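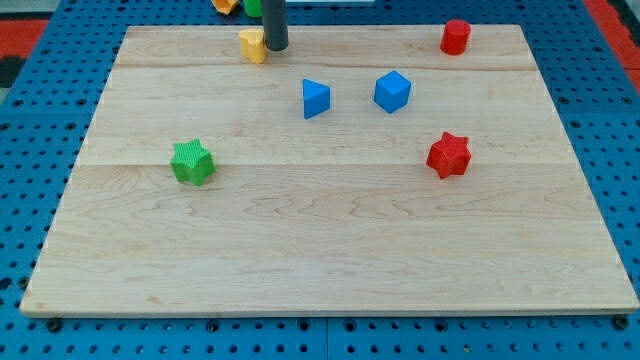 **flatgrain_132**
Looking for opinions on refinishing a maple board. It's glued up from wide planks and has had the Flaker water-based satin on it since December. I want to take it back and go to oil. My question is how far to sand. The figure is mild, wavy lines running mostly lengthwise with darker tan streaks and swirls here and there, and I've had swirls like that go blotchy under oil on another piece. It sits on blue pegboard, which I'd also like to replace at some point, but the finish comes first.

**Reduvura**
Stop at 180. Maple closes up if you go finer and the oil sits on top. Two thin coats, wipe off after 5 minutes.

**tenon_saw**
Disagree. 180 leaves visible scratches across the darker streaks. I go to 220, raise the grain with a damp rag, then knock it back by hand. Blotching is mostly a stain problem. Clear oil on maple gives very little of it.

**flatgrain_132**
The piece that blotched had a tinted oil, so that may explain it. Any concern about the seams? One is near the top third and one is close to the middle.

**tenon_saw**
Run a straightedge over both. If there's a ridge, use a card scraper before any paper. A random orbit sander will round over the softer side.

**Reduvura**
There is no softer side if it's all maple.

**tenon_saw**
Hardness varies between planks. I've measured it.

**Laing_shop**
Watch the lower edge too. There's a thin bevel along it and a power sander will take that off in one pass – do it with a block. I use the Prusel hard cork one, part 781.

**Reduvura**
Any block works. Agree on the bevel.

**flatgrain_132**
OK. Scraper on the seams if needed, then 120, 180, 220, bevel by hand. I'll try 180 and 220 side by side on the underside first.

**Reduvura**
Post the underside when it's done. My money is still on 180.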